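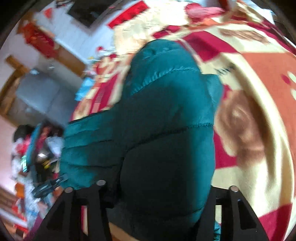
Quilted garment on a bedspread, gripper coming in from below.

Automated folding cell in a garment returns room: what happens to the people on the bench?

Posted 12th August in Workplace / Automation

I run the day shift in a returns room for padded outerwear. We process 580 pieces on a normal day, all by hand: open the bag, inspect, close the zip, fold, re-bag, label. Management has a quote from Honent for a two-arm folding cell, with the control software from Wotden. The arms are meant to learn from recordings made with hand-held grippers, with people handling jackets in ordinary rooms.

The quote says the cell will "release" four bench staff. It doesn't say to what. Has anyone worked next to one of these? I would like to know:
- what cycle time you really got on padded items, as opposed to shirts
- who clears the faults, and on what pay grade
- whether inspection stayed with people

I am not against it. Two of my team have wrist trouble from the folding. I just need to plan the rota before the trial in the autumn and I have nothing to plan with.

3 replies

Reply 1 (marked as helpful)

We have had a Rokness cell since last July, different maker but the same idea. It was quoted at 200 pieces an hour. On knitwear it gets close. On padded coats we log 140, and that is with a person laying each one flat at the infeed.

The staffing did not fall by the number in the quote. Folding went, infeed and fault clearing came in. Fault clearing is the part to argue about now. It needs someone who can read the error screen, open the guard, reset the arm and restart, and for the first few months ours did this on bench pay. It was regraded in the end, but only after two people asked to go back to hand folding. Get it written into the job description before the trial starts.

Inspection stayed with people. The cell will fold a torn lining as neatly as a sound one.

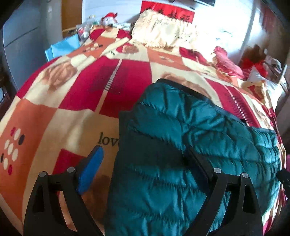

Padded garments are a poor first job for a cell, and I would ask Honent to quote for them separately. The shell slides, the filling shifts, and there is no fixed edge to measure from. With the teal one on the bed, the channels lie flat enough in one part and are bunched together at the far right, where it follows the side of the bed down. A person smooths that out without thinking about it. The arm has to find the edge first, and a dark trim in shadow gives the camera very little to work with. Ask what share of their recordings are padded items, and ask to see the failed folds as well as the good ones.

On the rota, keep your present numbers through the trial and rotate everyone through infeed in short turns. Infeed is paced by the machine and people tire of it sooner than they do of folding. The wrist trouble may move to the shoulder if the table is set too high — have it measured before the bolts go in.

Reply 2

Check the noise. Ours has a vacuum table and you can't hold a conversation beside it.

Reply 3

I did the recording side for Sârbu for a while. You do get faster with the gripper but it is slow to begin with, and puffy coats were the ones we all left until last. No idea about pay grades, sorry. If they offer your bench staff paid recording shifts it may be worth taking, as they know the garments better than the people we had. Ask who owns the recordings afterwards.

Original poster

Thanks, reply 1 especially. I have asked for a separate figure on padded items and for the fault clearing grade in writing. Will update when they answer.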